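Ourania Raptis has the kettle on before I have sat down, and she is already halfway through a story about her grandmother's button tin. Her book, a history of the Mavromatis haberdashery in Gosden, comes out in June, and it has taken her 12 years of evenings and rainy Saturdays to write. 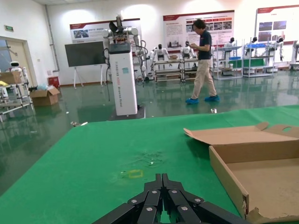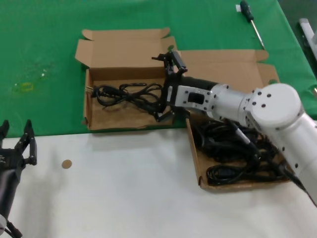
The green-covered table and a cardboard box, in both pictures.

"I only meant to write a pamphlet," she says, laughing. "Then somebody gave me the shop's order books, and well, that was that!" The order books list 3,593 customers by name, along with what they bought and (rather wonderfully) what they complained about. One lady in Hetgate sent the same ribbon back again and again, and Ourania has grown terribly fond of her.

The chapter she loves best is about Hermenegildo Pacheco, who came to the shop as a lad to sweep up and ended up running the counter. "He could match a thread by eye, in bad light, and he was so gentle with the nervous ones - the brides, and the boys sent in for elastic."

I ask whether she sews herself. "Dreadfully," she says. "I've made 2 skirts in my life and both of them fell down."

Next she fancies writing something on the old button works at Briltum, though she has promised her sister a holiday first. We finish the tea, and she finds me a card of mother-of-pearl buttons to take home.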